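Tinted visor on an open face - living with it past sunset?

mossy_carb
January 18, 2023
I'm about to retire my old full face and go open face for my scooter commute, 11 miles each way. I keep coming back to matte black with a smoke visor, but in March I'll still be riding home in the dark some nights. Does anybody live with one? And how do you store it so the visor doesn't get scratched to bits?

tinlid_249
I've been on a smoked visor for two summers and I love it in daylight. At night I swap to clear, no exceptions. Get one with a proper side hinge so you can flip it up at a stoplight.

For storage I say foam. A block or a head form, either works, as long as the weight isn't sitting on the visor edge.

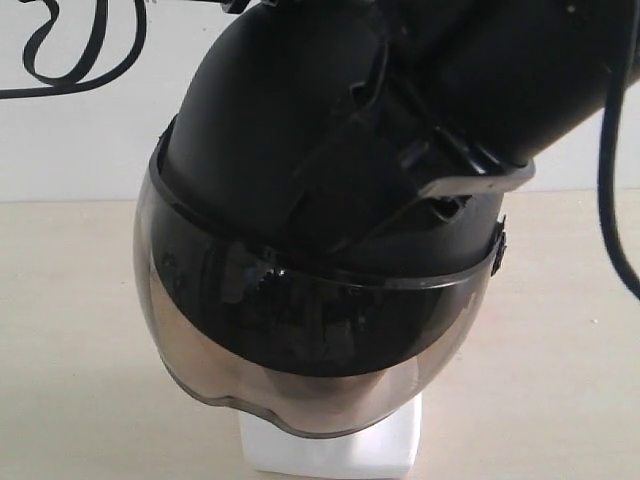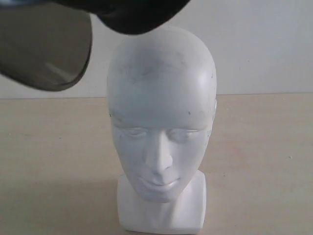

My hallway shelf used to be a disaster (keys, gloves, the dog's leash, all of it rubbing on the visor). Now the helmet gets its own spot and nothing else is allowed up there. Cost me 10 bucks and a Saturday-ish amount of nagging from my wife.

Kirsty Grimshaw
Going to disagree on the head form. I had a cheap one and it was a bit too wide at the temples, so the liner got squashed after one winter. I hang mine by the strap from a fat wooden peg and the padding is fine.

tinlid_249
Hanging by the strap is how I dropped my Hapeta down the basement stairs, so no thanks! But fair point on the fit. It should go on loose. If you have to push, get a smaller form.

drurdale_dan
Swapping visors twice a day sounds miserable. I just flip mine up after dark and wear clear glasses. Up to 30 mph it's fine, past that my eyes stream.

Kirsty Grimshaw
Dan, please don't do that with bugs around. Took a beetle to the cheekbone last summer and looked like I'd been in a fight.

mossy_carb
OK, sold on carrying a clear spare. Does it matter what I wipe them with? The Clonside store wants to sell me a special spray.

tinlid_249
Warm water, drop of dish soap, soft cloth. Lay a wet cloth over the bugs first and go make coffee. Skip paper towels - they leave hairline marks and on a smoke tint you'll see every one when the sun's low.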